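Stornorham Students Take Two-Arm Robot Project to Regional Showcase

STORNORHAM, 07/05/2022 - The Stornorham High School robotics club will enter the Cendonetti Student Showcase in June with a project in which two robot arms share one table. The club has 12 members this year and meets after class in the science wing.
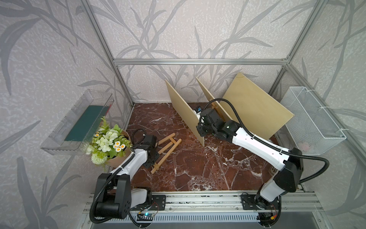

The entry is called Antal. Students write the programs for both arms and practice handling everyday items such as a small wooden easel and flat boards.

"Keeping the arms out of each other's way took most of the spring," said Rekha Thevar, a junior who leads the programming group. "We rewrote that part 4 times." 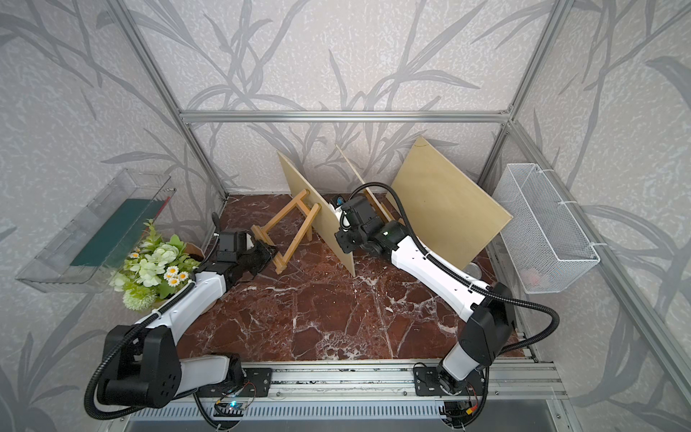
Teams at the showcase get 50 minutes to set up and must explain their code to the judges. Colleen Ross, who teaches physics and advises the club, said every member will present a section.

Travel is paid for in part by a $350 grant from Fendus, a local machine shop.

Contact: Isabelle Morin, Stornorham High School main office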